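Jurgita Priedītis
May 21, 2018

Thread on the practice board I use for teaching PC assembly at the Rurkstead repair night. People keep asking for dimensions and print settings, so they're all going in one place.

The problem first. Beginners damage sockets. A real board with a land-grid socket has hundreds of spring contacts under the CPU, and one dropped corner bends a row of them. I went through 7 donated boards last year before I gave up on using live hardware for the first lesson.

So the first lesson is now plastic. It's a flat plate in grey filament with the main landmarks of a motherboard raised on it: square sockets along the top edge, two memory-style slots stacked one above the other, and a rounded square pad near the middle where the CPU would go. No traces, no components, nothing to short.

The plate mounts flat against aluminium extrusion. I wanted it on rails because the slots take T-nuts anywhere along their length, so the plate can be shifted sideways without drilling. If you only have a bench, a sheet of MDF works. Use washers under the screw heads or the corners will creep. 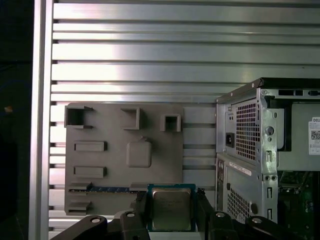
Practice plate on the rails, processor held just under the blue strip. Open tower at right.

The long slot near the bottom is the one people ask about. The blue strip in it has small metallic contacts along its length. I wanted one place on the plate where alignment is visible from a normal working distance, and blue against grey does that. Everything else is the same grey and you learn it by shape.

The CPU is a real one. Teal-green substrate, metal heat spreader, markings on the spreader faint enough that I no longer bother reading them. Dead processors are cheap and a printed dummy has the wrong weight. The mass of the spreader changes how the thing wants to tip when you hold it by the edges.

Handling rule for the lesson: edges only, two opposite sides, no contact with the underside. If you need to change your grip, put it down on foam first and start again. Passing it from hand to hand in mid-air is how most of them end up on the floor.

Print notes. 0.2 mm layers, four perimeters, 30 per cent infill. Print the plate face up. The sockets are open boxes and don't need supports. Let the bed cool all the way before you lift it or the long edge will bow, and a bowed plate won't sit flat on the rails no matter how hard you tighten it.

The slots need cleaning up. I run a flat needle file through each one, two passes a side, then test with a scrap memory module. It should go in with thumb pressure and stay put when you let go. If it falls out, scale the part down slightly and reprint. Don't shim it with tape. The tape moves.

Total print time for the current version was 46 hours on my machine, which is a Holix and not a fast one. A newer printer will do better. The colour makes no difference, though I'd stay away from black. Hard to see into the sockets under a desk lamp.

The tower is for the second part of the lesson. Silver-grey chassis, open, so you can get an arm in. Once people can handle the parts at the plate, they repeat the same moves inside the case, where the walls limit the angle of approach. Most of the swearing happens there.

Known faults in this version: the small angled block at the lower-left corner catches sleeves, and the tab beside the big top-left socket is thin enough to snap. I'll thicken the tab in the next revision. Undecided on the block.

Someone in Cestidville asked if the file includes mounting holes for a standard case. It doesn't. Add your own, and measure from your standoffs and not from the drawing.

Next revision in December, if the filament order turns up.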